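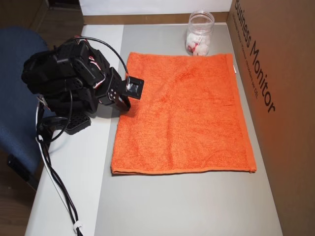
# Kaewmanee Print Hall

The **Kaewmanee Print Hall** is a gallery and open workshop for relief and screen printing in the harbor district of Plokport. It occupies the ground floor and mezzanine of a former net store and is run by the Drasarance Arts Trust. The hall shows work on paper and textile, keeps a lending collection of prints, and rents press time to artists by the half day.

## History

The net store went out of use when the harbor moved its storage north of the breakwater. The building was leased to a furniture dealer, then to a sailmaker, and came to the trust with its roof trusses and loading doors intact. Printmaker Lamai Chuensuk, who had been teaching relief printing in the town library, drew up the first plan for a combined gallery and workshop. Her plan placed the presses along the street wall so that they could be seen from outside, an arrangement that has been kept.

The hall opened with a group exhibition of harbor views. A second phase added the mezzanine, a paper store with humidity control, and a goods lift. The lift was delayed by a dispute over the party wall with the neighboring chandlery and entered service in May of the following year.

## Building

The main room has a concrete floor and north-facing windows. Exhibition walls are movable panels on steel feet, set in 4 standard layouts. Lighting is held low in the mezzanine, where older works on paper are hung. Screens are washed out in a separate room with its own drain and filter.

## Collection

The lending collection holds 500 prints. Borrowers may keep a work for three months and may renew once. Prints are lent framed, and glass is replaced with acrylic sheet before a work leaves the building. The largest single group is the Sketine portfolio, a set of 20 linocuts of tidal mills printed by Zixuan Du on handmade paper. Du also cut the hall's sign, a two-color block kept in the entrance.

## Programs

Three exhibitions are held each year, two by invitation and one open to all holders of a press permit. Permits are issued after a supervised session on the equipment. The open exhibition is hung by size, with no selection panel, and unsold work is returned to its maker within a week of closing.

The print catalog was last revised on 23 August 2023.

## See also

- Plokport harbor district
- Relief printing
- Screen printing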